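Kondareo Two-Arm Bench Kit: Equipment Review
Reviewed by Yuzuki Hirano for the Faslow equipment pages 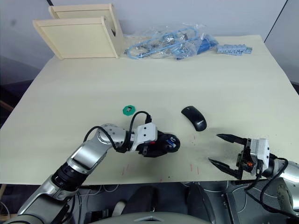
Both Kondareo arms over the bench, with the mouse between the grippers.

Price: on request
Supplied by: Karpenko
Loan period: 20 working days
Setup time claimed: 2 hours
Setup time we needed: most of a day

Kondareo sells this kit as "a complete pair of hands for small-object work." I have read that line, or one very like it, on the product pages of half the two-arm systems sold to small labs. It usually means the hardware is fine and the software is your problem. I went in expecting the same and came out with a longer list of complaints than I wanted, plus a few things I would be sorry to send back.

What you get

Two arms with parallel grippers, cabling, a control box, a license for the teaching software and a printed quick-start guide. You do not get a table. You do not get a camera calibration target either, although the guide tells you to use one on its second page. Karpenko's sales desk told me the target is "normally ordered at the same time." It was not on the quote they sent us.

The arms themselves are solid. The joints have no play that I could feel with the power off, and the finish has held up to a month of elbows and screwdrivers. If you are buying on mechanical quality alone, stop reading and ask for a quote.

Cables

My biggest gripe. The gripper cables run outside the arm. On one side the cable arches over the arm and plugs into the top of the wrist housing, and on the other the cables hang in loops past the edge of the table. The brochure calls this "service-friendly routing." Fair enough, you can swap a cable without taking the wrist apart. You also have to think about that loop every time you plan a reach across your own workspace, and the planner will not think about it for you. The collision model treats the arm as bare metal. I asked whether a cable envelope was planned and was told it was "on the list."

Buy clips. Budget for a spare cable per side.

Grippers

The pointed fingers suit small parts and edges. For anything smooth and rounded I would want a broader pad, and the broader pad is an extra. We used a wireless mouse as one of our test objects because everybody has one, it has hardly a flat side to hold, and it shows up weak grip settings very quickly. The task was a plain handover: one arm picks up, the other takes it, and the object goes back on the table.

Over 29 attempts with the default grip settings, 20 finished without help. Most of the failures came at the moment of transfer, when both grippers had hold and one of them let go early. Slowing the release helped. It also made the whole exercise painful to watch, and I would not quote the cycle time to anyone paying for the kit out of a production budget.

Kondareo's page has a higher success figure for "everyday objects." It does not name the objects. I asked for the list and am still waiting.

Software

Teaching by hand is the good part. You move the arms, press a button, move them again, and the recording is usable straight away. A student with no robot experience had a simple pick running before lunch.

Editing that recording is another matter. You can trim the ends but you can't cut a bad section out of the middle, so one clumsy moment means recording the lot again. Undo works one step back. Export is to Kondareo's own format, with a converter promised in June. I have heard promises like that before and would not plan a project around it.

Support

Emails were answered the same day, politely, and often by somebody who had to go and ask somebody else. The phone line closes at 4 p.m. Training is offered at the Rirnbridge site and costs extra. I did not attend, so I can't say whether it is worth the trip.

Compared with buying two single arms

This is the question I would put to the salesperson. The pitch for the kit is that the two arms share a clock and a coordinate frame from the start. They do, and it saves real work. Whether it saves enough depends on who is doing your integration and what you pay them. A lab with a good engineer already on staff may find the premium hard to defend.

Worth asking before you sign

Is the calibration target on the quote?
Which fingers are included?
Does the software license renew, and at what price?
Who pays shipping on a warranty return?

Verdict

Good arms, average grippers, unfinished software. Ask for the loan period first and test with your own objects. I would recommend it for teaching and early research work. For anything with a deadline, wait for the converter and read the release notes when it comes.

Loan requests go through Karpenko. Corrections to this page can be sent to the Faslow equipment desk.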